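About Trasley

Trasley is a film club and a website, in that order, although plenty of our readers have only ever met the website and have no idea there's a hall with stackable chairs behind it. Valdir Rocha started the club with Valentin Deschamps after the two of them had queued half the night for a space opera sequel (a pretty ordinary one, in Valentin's opinion, and he'll tell you so at length) and discovered they'd both rather be talking about the model work than the plot.

Our first screening drew 47 people, which was a lovely surprise, and the mailing list now stands at 3,374. We show older science fiction and fantasy on Sunday evenings, with a proper interval for tea and arguments – please bring your own mug if you remember. Kids are very welcome at the matinees in June.

The website grew out of Valdir's programme notes. There are 81 of them up now, along with our long-running rewatch diary, Skokico, and a colour-coded guide to which cut of which film to watch first. We do have favourites, and we don't try very hard to hide them.

If you'd like to write for us, we'd love to hear from you! Send Valentin a paragraph about the first film you ever saw twice at the cinema, and he'll write back within 2 weeks.

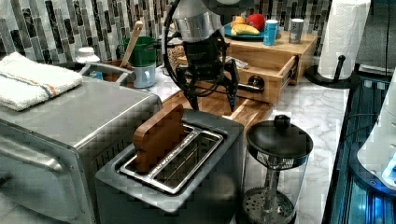
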